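**Venereo Institute, Department of Mechanical Engineering**
**Robot Handling in the Home: Handout for Session 4**
**Comparing Hands and Cameras on a Book-Packing Task**
Course leader: Pantelis Stergiou

This handout supports the practical session on domestic handling. Students are expected to have read the notes on joint limits and on arm calibration before attending. Groups which have not completed the calibration sheet will not be admitted to the bench.

## 1. The task

The task is the packing of books into a soft backpack by two arms working together. It has been chosen for this course as it joins a fairly stiff object, which may nevertheless bend at the cover, to a container that has no fixed shape. A method that works well with a rigid box will often fail here, and students should record such failures with the same care as successes.

One arm is given the role of holding the rim of the bag. The other is given the role of moving the book. The roles may be exchanged between trials but must not be exchanged within a trial. Each group will complete 24 trials, of which 12 are carried out with the five-fingered hand and 12 with the Ikinen parallel gripper.

The holding role is frequently underrated. If the rim is released too early, the lining folds inwards and the lower corner of the book catches on it. The grip on the rim should be set before the second arm begins its approach and kept until the book has been let go. 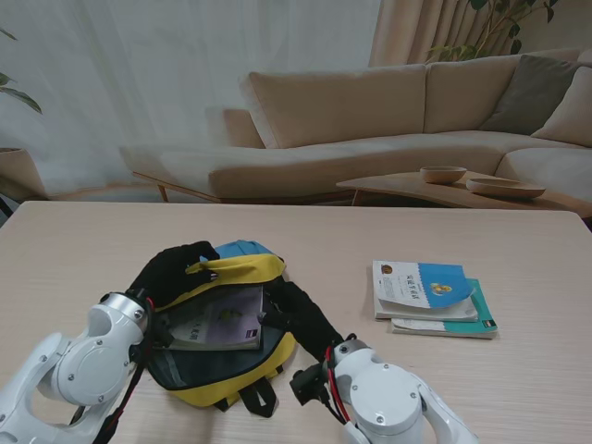 ## 2. Choice of hand

The five-fingered hand and the parallel gripper are to be compared under the same conditions: the same books, the same bag and the same starting positions. The following points should be noted for each trial.

- **Approach.** State whether the fingers met the book at the cover, at the spine or at the page edges.
- **Closing force.** Begin at the value given on the calibration sheet. It may be raised in steps of 20 per cent of that value, to a limit of 80 per cent of the rated force.
- **Slip.** Record any turning of the book in the hand, even where the book was finally placed as intended.
- **Damage.** Creased covers are to be reported to the bench supervisor and the book replaced before the next trial.

The parallel gripper gives a repeatable grip but demands a clear edge on both sides. The five-fingered hand accepts a wider range of poses, at the cost of a longer closing time and a greater number of settings to be managed. Groups should avoid general statements as to which is better and should refer each finding to a stage of the task.

## 3. Camera placement

Two views are used: a fixed view of the table and a close view from the wrist. The Hudus controller stores both against a common clock, and neither should be studied alone.

1. **Begin with the fixed view.** It shows the position of both arms and of the bag, and is the proper source for judging whether the two arms were well timed.
2. **Turn to the wrist view for contact.** The meeting of fingertip and cover can be judged closely in this view. The finger itself hides part of the book, and some of what remains may be out of focus. A teal cover beside pale yellow surfaces, with a black fingertip resting on its lower right part, is a fair case for practice: students should mark the point of contact and state how certain they are of it.
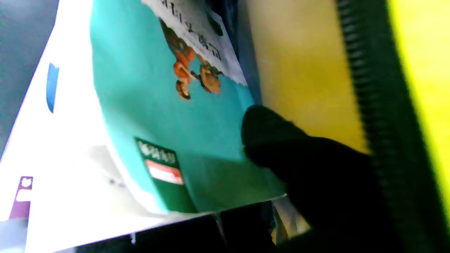

3. **Compare the two records.** Where they disagree, the disagreement should be reported and left unresolved until the joint readings have been consulted.

Printed matter on a cover should not be relied upon for finding the pose of the book. Lettering is often blurred at close range. Plain areas and long straight edges, such as the block of pages, are generally safer.

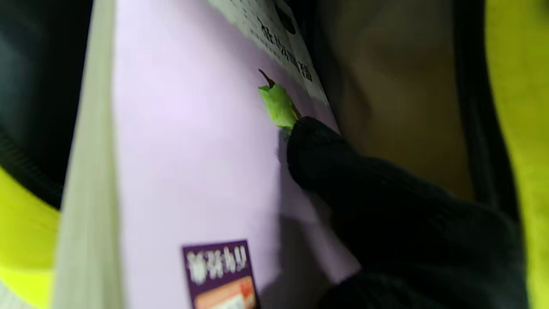

*Figure 3. Wrist view: fingertip on a pale lavender cover, with the page edges to the left.*

In reading a view of this kind, the line of the page block should be traced first and the tilt of the book measured from it. The position of the fingertip is then given relative to that line. Small items at the fingertip must be entered in the log under "other contact", as they can change the grip.

## 4. Written report

Each group will submit one report through the Pappas system. It should contain the trial log, a comparison of the two hands by stage of the task, and a short account of the use made of each camera view. Settings must be given in full so that another group could repeat the work.

Reports are due on Friday, November 8, 2024. Requests for further bench time should be made in writing to the course leader.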